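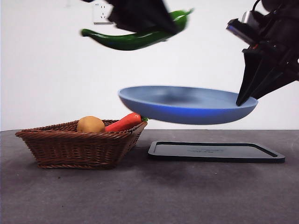

Fig. 1. Green chilli, blue plate and wicker basket with carrot.

Unit 2: Vegetables before cooking
Kitchen Skills, evening group. Tutor: Joanne Fothergill

Keep this sheet in your folder. We go back to it in July when we do pickling.

Chillies

A fresh green chilli should be firm and glossy from the tip to the stem end. Pass over any that are wrinkled or soft near the stalk. Leave the stalk on until you are ready to cut, and rinse the chilli whole under cold water. Most of the heat is in the pale membrane that holds the seeds. Scrape it out with a teaspoon for a milder dish. Wash the knife, the board and your hands with soap afterwards and keep your fingers away from your eyes.

Carrots

Twist off any leafy tops before storing, as they draw water out of the root. Scrub young carrots. Older ones need peeling. Unwashed carrots keep longer than washed ones.

Baskets and plates

A wicker basket lets air through and suits vegetables that will be used in a day or two. Put them in dry. Earth collects in the weave, so shake the basket out over the sink and brush it with a stiff dry brush. Do not soak it.

Use a wide, shallow plate for vegetables that have been washed and are going to the board next. Raw meat never goes on the same plate.

For next time

Read the storage notes, then write up one vegetable you have at home: how it was kept, for how long, and what state it was in when you used it. Half a page is enough. Hand it to Joanne or to Natalie Dunmore before we start at 6.30. Bring an apron and a small knife.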